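Plimcombe Council Takes Up Dispatch Fee Cap

The Plimcombe council will hear a second round of comments this February on a proposal to cap the fees that dispatch companies charge taxi and car service drivers. The first hearing ran past 10 p.m. and ended before everyone on the sign-up sheet had spoken. Those speakers have been told they will be called first.

Under the current draft, a company that sends trips to licensed drivers could keep no more than a fixed share of each fare. The share itself has been left blank. Council member Irfan Oei, who wrote the draft, has said he wants to see the companies' own fee schedules before a number goes in. Druvis, the largest dispatcher in the city, turned in its schedule last month. Nassar asked for more time and got it.

The draft covers three kinds of charges: the commission taken from each fare, the weekly access fee some companies bill whether or not the driver works, and the payout fee for drivers who want their money the same day. It does not cover vehicle leases. Several owner-drivers asked at the hearing why leases were left out, and Oei answered that they fall under a separate chapter of the city code and would need their own bill.
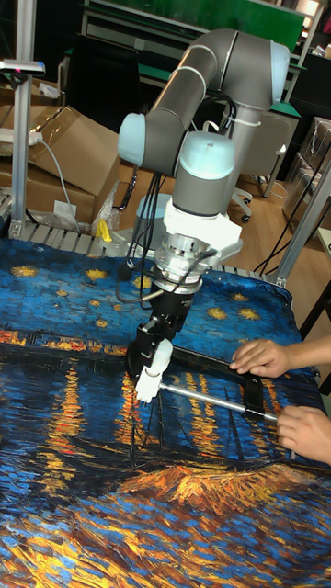 Drivers who lease should read their agreements now, before any cap is voted on. Some of the agreements we have looked at let the company change the lease rate with 72 hours' notice, and a company that loses money on commissions could try to make it up there. Look for the words "adjustment" and "administrative charge." Read the pages on repairs too, where two of the leases make the driver pay for damage found at return without saying who inspects the car. Gray paint hides light scratches better than black does, but the inspector will find them all the same, so take dated photos of every panel when you pick up the car and keep them with your copy of the lease.

The companies oppose the cap. Druvis told the council that commissions pay for its phone room and its insurance desk, and that a low cap would mean fewer dispatchers on the overnight shift. Ayman Darwish, speaking for the drivers on the Stirnau Road stand, answered that the overnight shift had already been cut once while commissions went up. He turned in a petition with 234 signatures. The clerk has accepted it into the record.

A company that breaks the cap would face a fine of $400 for a first violation and up to $3000 for repeat violations within a year. Drivers would file complaints with the licensing office, the same as they do now for fare disputes. The draft also bars a company from dropping a driver for filing one.

Written comments can be sent to the clerk's office until noon on the day of the hearing. Put your license number on the first page. If you would like your trip statements attached as an exhibit, cross out passenger names and addresses before you send them in, as the record is public.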